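Tuvesa Hand-Held Gripper Kit

Demonstration tools for household and light shop-floor tasks

Supplied by Bornilus

Overview

The Tuvesa kit is for teams who want a machine to learn a chore from people who already know how to do it. A person holds the gripper, carries out the job at normal speed, and the recording is used to train a robot arm fitted with matching fingertips. No arm is needed while recording, so the work can be done in a kitchen, a stockroom, a packing bench or an ordinary office.

The kit is sold as a single gripper, a pair, or a pair with the glove marker set for recording bare-table handwork alongside gripper work. All three versions use the same fingertip pads and the same charging dock.

Can machines do the chores yet?

We are asked this before almost every order, so we would sooner answer it on this page than in a sales call.

Some of them, in some rooms. An arm trained on Tuvesa recordings can usually manage picking up a rigid object from a clear table and putting it in a box, provided the object is of a kind it has been shown many times. Wiping a flat surface is close to the same standard. Closing a lid that drops into place is fine. Closing a lid that has to be pressed at two corners is a good deal harder.

Anything soft is slower. Folding a towel works when the towel starts out flat, and goes wrong often when it starts in a heap. Cables, thin bags and tape are still poor. We do not recommend buying the kit with a plan to have an unattended machine coil leads or line bins by the summer. If those are your tasks, buy it to find out how much recording they take, and expect the figure to be high.

Shop-floor work tends to go better than housework, mainly on account of the lighting and the fact that parts arrive in the same place. Our customer at Cimness, a small returns depot, recorded 400 demonstrations of moving boxed goods from a bench to a trolley and reached a result they were willing to run with a member of staff in the room. The same depot recorded 400 of opening mixed parcels and has left that job with people for the present.

The kit in use

A recording area needs a table, a power supply and enough floor for two or three people to pass each other. Keep leads away from where the operator stands if you can. A plain table top gives the cleanest results for a first task, and clutter can be brought in later once the simple version works.

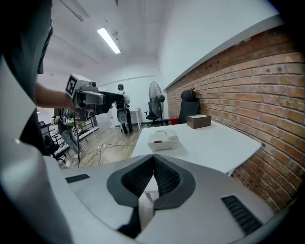
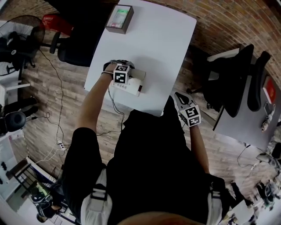
Hand-held grippers (first picture) and gloves with marker cubes (second picture), with a white work table in both.

What is in the box

Pair with glove marker set:
Two hand-held grippers
Four fingertip pads, fitted
Four spare fingertip pads
One pair of gloves, medium or large
Two marker cubes with straps
Charging dock and mains lead (UK plug)
Calibration card
Carrying case
Printed quick-start sheet

The single gripper version comes with one gripper, two fitted pads and two spares. Glove marker sets can be added to any order afterwards.

Fingertip pads

The pads are a wearing part. The textured face is what holds the object, and once it has gone smooth the recordings will show more slips than the finished arm would have. Change both pads together. They push on and need no tool. Pads from the earlier Laitinen gripper do not fit, although they look much the same in the packet.

Clean with a damp cloth and leave to dry before use. Do not use solvent, and do not put the pads in a dishwasher. They will come out the wrong shape.

Markers

The black-and-white square markers let the software work out where each hand or tool is. They need to be flat, clean and facing outwards. A scratch through the white part rarely matters. A scratch or a greasy thumbprint across the edge of a black square often does. Replacement marker sheets are sold separately.

When strapping a cube to a glove, set it on the back of the hand and check that the fingers can close fully. Operators with small hands should ask for the medium glove even if the large feels more comfortable, as a loose glove lets the cube rock.

Gripper or glove?

Use the gripper if the robot you are training has two fingertips. What the person can do with it is close to what the robot can do, and there is less to correct later.

Use the gloves if you want to see how a job is done by hand before deciding which parts to hand over. People do things with gloves on that no two-fingered machine will copy, such as turning an item over inside one palm. Those recordings are still worth having – several buyers have changed the order of a task after watching them – but they should be kept in a separate folder and not mixed with the gripper set.

Before you start

Pick one task and write down where it begins and ends. Record 17 attempts, then stop and look at them. If two people have done the job in noticeably different ways, settle on one and start again. Most of the bad sets we are sent for checking could have been caught at this point.

Plan for short sessions. The gripper is comfortable for the first half hour and less so after that, and tired operators get careless at the end of each movement, where the robot most needs a clear example. Swap hands or swap people.

Failed attempts should be marked and kept. Do not delete them.

Ordering and delivery

The single gripper and the pair are held in stock. The glove marker set is made to order and is next due in November. The pair weighs over 205 grams more when packed with the glove set, which can move it into the next postage band for overseas orders. Postage is worked out at checkout.

Repairs are carried out by Bornilus. Please send the gripper in its case with the pads left on, and include a note of the fault and the serial number from inside the handle.

Related items

Tuvesa spare fingertip pads, pack of four
Tuvesa marker sheets
Tuvesa glove marker set, medium
Tuvesa glove marker set, large
Replacement charging dock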